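Planning the Purchase: Handout for Unit 6
Equipment Budgeting for Small Automation Projects
Wernside Evening Program, revised July 18, 2024

Welcome back, and thank you for the budgets you turned in for Unit 5. I read every one of them with a pot of tea at my elbow, and I enjoyed them more than a person should enjoy spreadsheets. Most of you did a fine job on the big line, the robot itself. Where the numbers went soft was everything around it, so that is what we'll spend our time on now.

Our running case is still the Flukotthorpe canteen project, which wants a pair of tabletop arms to clear up after meals: cups to the rack, paper to the bin, scraps to the tray. Keep your copy of their wish list handy, and keep a pencil handier.

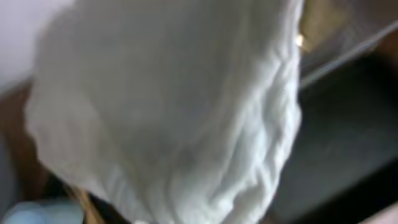 Reading time: 14 minutes

Start with the work and let the shopping come later. I know how tempting it is to open the Tokarz catalog first (I do it too, and I always come away wanting something with a longer reach). But a quote only means something if you know what the arm has to pick up. A stiff plate and a soft cloth ask for very different things from a gripper. A cloth folds, bunches up, and can fill a wrist camera's whole view when it gets close, and then you may find yourself pricing a second camera up high that you hadn't planned on. Write down every item the arms will touch, from the heaviest to the flimsiest, before you ask anyone for a price.

Next, sort your costs into two piles. The first pile is what you pay once: arms, grippers, cameras, the table, mounting plates, and the computer. The second is what you go on paying: finger pads, replacement cables, cleaning supplies, software fees, and the hours of whoever looks after it all. In the Flukotthorpe draft the second pile was a single line that said "misc." Please don't do that to your finance office. They are nice people and they will send it back.

Now for the part I get a little preachy about, so bear with me. Put the practice materials in the budget! Paper cups, plates, chopsticks, dry rice, bins, trays, a dish rack - none of it costs much, but it all gets used up or broken or borrowed, and a team that has to beg for cups will practice less. Buy the same rack and the same trays the real kitchen will use if you possibly can.
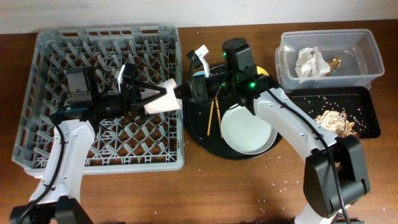

Small loose stuff deserves its own line too. Rice gets everywhere, and a gripper made for cups will not pick up grains one by one in any sensible amount of time. You have a choice between a tool that sweeps or scoops, and a person with a brush at the end of each run. Either one is fine with me, but either one costs money, so say which you have chosen and price it.

Two arms or one? The Cistorier worksheet (stapled to the back) walks you through it. Two arms can hold and pass things, and they can work on both sides of a table. They also need two sets of spares, more cable, and a table deep enough that they aren't forever reaching across each other. If you can't name a job on your list that truly needs both, price the single arm first and show the second as an option.

For delivery, ask each supplier for a lead time in writing. I usually add roughly 25 percent to whatever they tell me, and I have seldom been sorry. Flukotthorpe hoped to be running by May, and their draft left no time at all for setting up or for training the staff.

To bring to our next meeting:

Your full list of items to be handled, with weights where you can get them
Your two piles of costs, with no line called "misc."
One quote for a single arm and one for a pair
A sketch of the table with the reach of each arm drawn on it

Pencil is fine for the sketch. If a supplier hasn't answered you yet, bring the letter or email you sent and we'll look over the wording together.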